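Notebook, October, fruit sorting on the pink sheet (Grollside set)

Started just after 9 with the mandarins, since they are the friendliest thing to pick up and I wanted an easy hour before the apples.

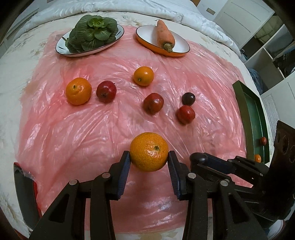
Where we are

We have 343 episodes saved out of the 2,000 we promised Velen, which sounds gloomy, but the pace has been picking up nicely now that Noemi Parisi and I take turns and whoever is resting does the labels. I do love working with her, she hums the whole time and never rushes a grasp.

Notes on handling

Close slowly on the mandarins and wait a beat before lifting. The plum wants an even gentler squeeze, and when it sits right up against an apple I have been coming in from the open side – otherwise the fingers nudge both and we end up with a push in the middle of a pick. Keep those takes, by the way, only tag them "contact" so Raluca Oprea can decide later. The crinkles in the plastic shift a bit every time we reset, and I have stopped smoothing them out, the variety should do the model good.

Still to do

Episode 2 has the wrong label (apple, should be mandarin). Carrot and bok choy picks off the plates, which we haven't touched yet. Ask Raluca if small fruit already in the green tray should be taken out between takes or left where it is. I left it in for this morning's batch.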